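Zachary Chisholm kommt im Oktober für vier Konzerte in den Südwesten

Der schottische Songschreiber Zachary Chisholm geht im Oktober wieder auf Clubtour. Auftakt ist im Dota in Freiburg, danach folgen Karlsruhe, Tübingen und Ulm. Im Gepäck hat er sein drittes Album „Bonetti“, das er mit seiner Begleitband in nur einer Woche eingespielt hat. 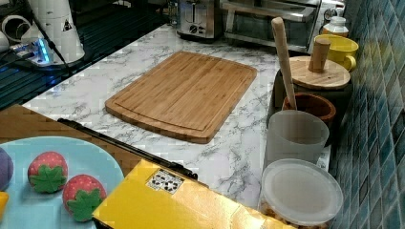 Küchenzeile mit Schneidebrett und Toaster

Für das Konzert in Freiburg gibt es 248 Karten, bestuhlt wird nicht. Einlass ist um 19 Uhr, Beginn um 20 Uhr. Im Vorverkauf kostet der Eintritt 22 Euro, an der Abendkasse 26 Euro. 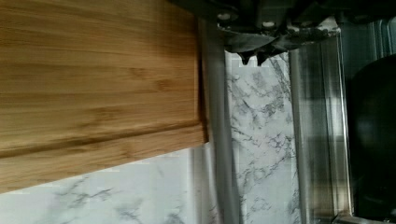 Das Vorprogramm bestreitet an allen vier Abenden das Duo Singhal aus Mannheim, das zuletzt mit einer EP im Eigenvertrieb auf sich aufmerksam gemacht hat. Die beiden spielen eine gute halbe Stunde.
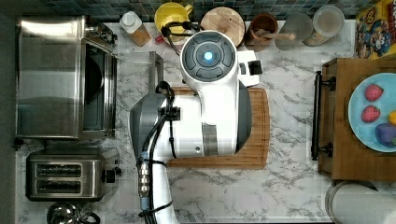
Chisholms Album dauert 42 Minuten und ist deutlich ruhiger geraten als der Vorgänger. Schlagzeug ist nur auf drei Stücken zu hören, dafür gibt es mehr Klavier und Pedal Steel. Live sollen auch ältere Songs zum Zug kommen, darunter „Harbour Rent“.

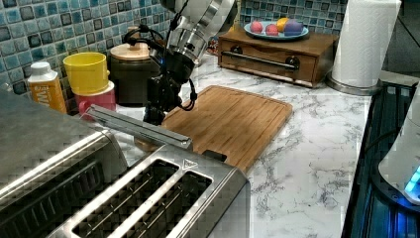 Die Vinylausgabe erscheint zum Tourstart und wird zunächst nur an den Konzertabenden verkauft. Wer sich zu Hause einhören will, findet die Single „Second Breakfast“ bereits auf den üblichen Plattformen. Chisholm singt darin über lange Vormittage in der Küche, ein Toaster aus gebürstetem Metall und ein Brett aus Bambus daneben würden gut zum Text passen. Der Vorverkauf läuft ab sofort an der Theke des Dota, täglich ab 17 Uhr.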